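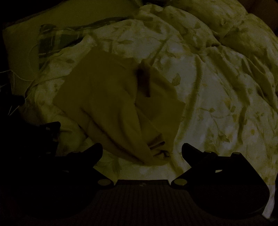

07/11/2019
Home » Industry » Plant Visits
Inside the Hodatent Barrel Works at Fimcombe
Plant Visits

Hodatent does not sell rifles. It sells barrel blanks, contoured barrels and chambered barrel assemblies to companies that do, and its name rarely appears on the finished product. The plant at Fimcombe opens to trade visitors twice a year, once in March and again in summer. I attended the summer session with 14 other visitors, most of them from custom shops and small rifle builders.

The tour was led by Sizwe Ngcobo, production manager, with the inspection section handled by Alasdair Innes. Safety glasses and hearing protection were issued at the gate. Phones went into lockers before the rifling department and came back afterward.

Steel and Drilling

Stock arrives as round bar in 4140 and 416R. Each delivery is logged by heat number, and the number follows the bar through every later operation. A sample from each heat is cut and hardness-tested before any bar is released. Ngcobo stated that the plant had rejected one full heat of 416R in the past year for stringers found under the microscope. The supplier took it back.

Bars are sawed to length, faced on both ends and sent to the gun drills. The drilling cells run a single-flute carbide-tipped drill with high-pressure oil fed through the shank. The workpiece and the tool rotate in opposite directions, which holds drift down over the length of the bore. Any blank outside the drift limit at the exit end is pulled at this point and sold on as pistol-caliber carbine stock if there is enough length left to cut the bad section away.

Reaming follows drilling, in one or two passes depending on caliber. The reamers are ground in house. A visitor asked how many barrels a reamer lasts. Ngcobo declined to give a figure and said it depends on the steel and on who is running the machine.

Rifling

Two methods are in use. Button rifling accounts for most of the volume. A carbide button is pulled through the reamed bore under hydraulic force while a guide bar controls the rate of twist. The pull itself takes less than a minute. The blanks then go to a vacuum furnace for stress relief, and that cycle sets the pace for the whole department.

Cut rifling is done in a separate room on four machines, the newest of which is called the Han after the engineer who rebuilt it. The cutter removes a very small amount of metal per stroke and indexes to the next groove after each one. One barrel takes over an hour. These blanks are lapped by hand with a lead slug and abrasive compound, and they go mostly to competition builders. The order book for cut barrels was 31 weeks deep on the day of the visit. Button-rifled blanks in common calibers ship from stock.

We saw one cut barrel finished and one started. Chips come off as a fine curl and are flushed into a screen, where the operator checks them between passes. He was changing depth by feel and by the look of the chip, and the written procedure on the machine allows for this within limits.

Contouring and Chambering

Contouring is done on CNC lathes with a follower rest. Heavy profiles run in one setup. Light sporter profiles are roughed, stress-relieved a second time and then finished. Innes said later that skipping the second cycle was tried on one production lot and the bores opened toward the muzzle. The lot was scrapped.

Chambering used to be a small part of the business. It now fills its own bay, with bolt-action prefits the largest share. The headspace dimension is held from the shoulder of the barrel tenon and measured on every part with a dial fixture. The customer still has to check with go and no-go gauges on his own action, and a printed card saying so is packed in each tube.

Inspection

The inspection room is kept at 68 degrees. Air gauging is used for bore and groove diameter, taken along the full length. A bore more than two ten-thousandths larger at the muzzle than at the breech is rejected. The reverse condition, slight taper toward the muzzle, is accepted and in some orders requested.

Every barrel is also viewed by borescope. Until last year this was done by eye alone. The plant now uses a system called Mastero, which records the full bore and compares it against a reference. It flags tool marks, chatter and inclusions, and a person makes the decision. Innes ran a sample tray of 40 barrels for the group. The system flagged three. He passed one of them on manual review and set two aside for sectioning.

The records room holds inspection sheets on paper for all barrels made before the digital system went in. A builder in the group gave the serial number from a barrel he bought years ago, and the sheet was found in the cabinet within a few minutes. Groove diameter was as he remembered it.

Test Range

The tour closed at the underground range, which is 100 yards and ventilated from behind the shooter. Sample barrels from each lot are fitted to a rail gun and fired in five-shot groups with a standard handload. Velocity is taken by Doppler radar. The barrel on the rail that day, a 6.5 Creedmoor at 26 inches, had 481 rounds through it, and the range log showed no trend in group size so far. The plant does not publish an accuracy guarantee. Ngcobo's position is that it cannot guarantee a result that depends on someone else's action, stock, optic and ammunition.

Notes for Visitors

Registration is through the sales office and requires a business name. Closed-toe shoes are mandatory, and anyone in sandals will be turned away at the gate. The tour runs just over three hours with one break. Parking is on the north side, past the bar stock yard. Barrels can be ordered at the front desk afterward at the normal trade price, and there is a rack of blemished blanks near the exit, sold as is with the defect written on a tag.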